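Sorting a snack stash: packets, pouches and loose sweets

3 min read
13 comments · 242 shares

Mixed snacks keep better and take up less room when they are sorted by pack type. Brand and flavour can be ignored at this stage. Start by emptying the cupboard onto one flat surface, such as a sofa seat or a bed. 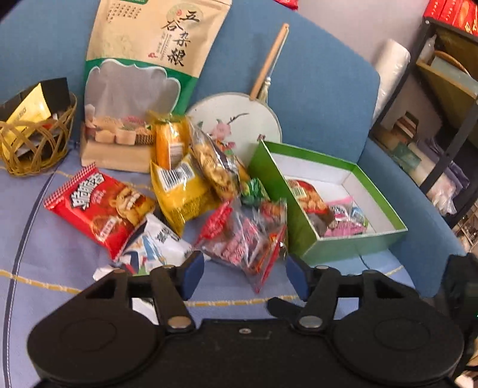 Work through the heap in this order.

Stand-up pouches. These have a gusset at the base and will hold themselves upright on a shelf. Place them at the back. Once a pouch is open, press out the air, fold the top over twice and clip it.

Clear bags of biscuits or cookies. Thin film gives little protection against knocks. Move opened bags to a rigid tin with a close-fitting lid, and keep them away from anything strongly scented.

Small flat packets. File them on edge in a woven basket, with the date facing up. A basket lets air through, so use it for sealed packets only.

Individually wrapped sweets. Keep these in a shallow box. An old gift box is suitable if the inside is clean and dry. Fill to some 2 cm below the rim so that the lid closes flat.

Discard empty wrappers as you go. Fans, cards and other items that are not food should go elsewhere, as paper and silk pick up grease from crumbs.

Wipe the shelf with a barely damp cloth and leave it for an hour before refilling. For fabric seats, use the narrow vacuum nozzle along the piping and stitched seams.

Repeat every 3 months. Salamatu Okafor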